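Can a Robot Clear the Table Yet?

May 22, 2025
By Clive Rudd

Print this page | E-mail this page

You can probably clear a table in a few minutes. You pick up the cups, stack the plates and put the snacks away while thinking about something else. Could a robot do it for you?

The answer for now is "sometimes, and slowly." Robots are very good at doing the same job over and over. In a factory, every part arrives in the same place and faces the same way. Homes are different. People leave things wherever they like.

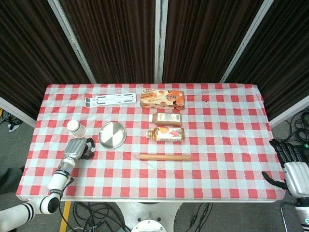 Picking something up takes several steps. The robot has to find the object, work out its shape, move its hand to the right spot and squeeze just enough. A steel plate is flat and shiny, and its edge sits low, so fingers have trouble getting under it. A bottle lying on its side can roll away if it gets bumped. A small white cup needs a gentle grip - too hard and a thin one might crumple.

Robots learn by practicing. At a lab called Lernent, one robot tried to pick up a cup 322 times in March. It dropped the cup 129 times. You would get tired of that, but a robot can keep going as long as it has power and somebody to reset the table.

Shops want help too. Stocking shelves is a lot like clearing a table, with more kinds of boxes and people walking past.

So you will have to clear your own plate tonight. Robots may do more of this work when you are grown up - but they still need a lot of practice.

We use cookies to improve this site. Accept | Settings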